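**Ticket 711: rattle and lamp glare at the glass, Irkbridge workroom**
Opened August 23, 2021
Status: waiting on parts

Hello again to everyone on the Tunstall desk, and thank you for being so patient with me over the blinds last December! I have two things this time, and I'm sorry to say they're both in the same room.

The first is the glare. With the ceiling lights on, we get bright streaks right across the big pane with the thin black border, and anyone working near it ends up tilting their head this way and that to see past them. I tried closing the blinds one evening (my first guess was the window) and it made no difference at all that I could tell.
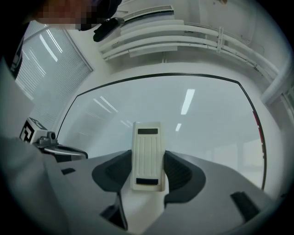

*Glass with the ceiling lights on; blinds, vent and pipes above.*

The second is the rattle, which comes and goes, usually for 10 minutes or so after the air starts up in the morning. I thought it was the vent louvers, so I stood underneath and listened for a good long while, and now I lean more toward the white pipes up by the ceiling. 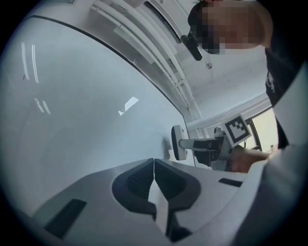

When I pressed on the nearest bracket with a broom handle the noise dropped right off, then came back as soon as I let go. I didn't like to tighten anything myself without asking you first.

**Tried so far**
- Blinds closed: glare the same
- Vent wiped down: rattle the same
- Bracket pressed: rattle stops

**Still needed**
- 2 Zarnow pipe clamps, lined
- Prollar matte film for the glass, if there's any left on the roll

Mornings are best for a visit, before we get busy, and I'll make sure the stepladder is out for you.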